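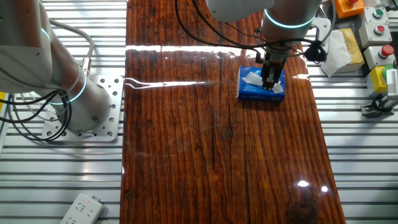 By Mali Probert
Science writer for young readers

Why does the next tissue pop up?

Pull a tissue out of a box and another one pokes up through the opening. There is no spring inside and no motor. It all comes down to folding.

How tissues are folded

Tissues in a pop-up box are not stacked like sheets of notebook paper. Each one is folded, and one half of it is tucked into the fold of its neighbor. This is called interfolding. When you lift the top tissue, it rubs against the one it is tucked into and drags it upward. That rubbing is called friction.

After a short pull, the first tissue slips free. The second one stays where it stopped, partly in the box and partly out.

What the opening does

The opening holds the tissue up. If it were very wide, the tissue would flop back inside. Many boxes have a thin sheet of plastic with a slit in it, and the slit grips the tissue gently. Others have just a narrow hole in the cardboard.

Sometimes a whole bunch comes out at once. This can happen when a box is new and packed tight, because the tissues are pressed hard against each other. Pinching one tissue near the middle and pulling slowly often helps.

What tissues are made of

Most tissues are made from wood fibers. The fibers are mixed with a lot of water to make a soupy pulp, then spread out in a very thin layer and dried. A blade scrapes the dry sheet off a big roller. The scraping makes tiny wrinkles, and the wrinkles make the sheet soft and a little stretchy.

Look closely at the edge of a tissue and you may be able to peel it into two or three thin layers. Each layer is called a ply.

Try it yourself

You need 20 tissues and an empty box with a slit in the top.

1. Fold each tissue in half.
2. Lay half of the second tissue inside the fold of the first. Keep going until they are all joined.
3. Put the stack in the box and feed the end of the top tissue through the slit.
4. Pull.

Now stack the tissues flat, with no folds, and try again. How many pulls do you get before you have to reach inside?

Words to know

Fiber: a thin thread, such as the ones in wood or cotton
Friction: the force that slows things down when they rub together
Ply: one layer of a tissue
Pulp: fibers mixed with water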